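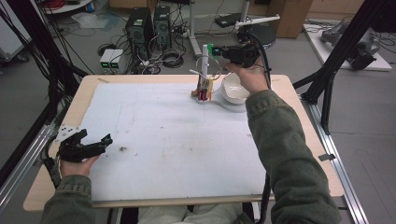

Call for participants: household water hardness and limescale survey, Brurkdale and Wakdale

Posted 29 Apr 2018

Eren is recruiting 105 households for a study of limescale build-up in domestic kettles. The study compares homes in Brurkdale, supplied from the upland reservoir, with homes in Wakdale, supplied from the chalk boreholes. Sampling starts in May and ends in October.

Who can apply

Applicants must be 18 or over, live at an address in either supply area and expect to stay there until the end of the study. The kitchen tap must be fed directly from the mains. Homes with a softener fitted to the kitchen supply are not eligible. Jug filters are accepted provided that the kettle is filled straight from the tap throughout. Tenants may take part without the landlord's permission, as no plumbing work is involved.

What participants do

Each household receives a Pluvo sampling pack containing bottles, labels, a set of steel test coupons and a logbook. Once a month you will:

Run the cold kitchen tap for two minutes and fill one 300 ml bottle to the neck.
Write the date, time and tap temperature on the label.
Remove one coupon from the kettle, let it dry in air and seal it in the bag bearing the same number.
Leave the bottle and bag at your local collection point within 24 hours.

The kettle must not be descaled during the study. Please record each boil in the logbook to the nearest half kettle. Missed entries should be left blank and not estimated. One missed month is allowed; households missing two will be withdrawn and paid for the months completed.

Analysis

Samples are tested for total hardness, alkalinity, pH and conductivity. Coupons are weighed before issue and after return. Households receive their own results by post when the study closes. The tests do not cover lead or bacteria and should not be read as a check on whether water is safe to drink.

Payment

£15 per complete monthly sample, paid by bank transfer, with a further £20 on return of the logbook. Postage is prepaid.

How to apply

Application forms are held at Brurkdale library and Wakdale post office. State your postcode, kettle capacity and kettle type (exposed or concealed element). Places are allocated by postcode until each area is full. Unsuccessful applicants will be kept on a reserve list unless they ask to be removed.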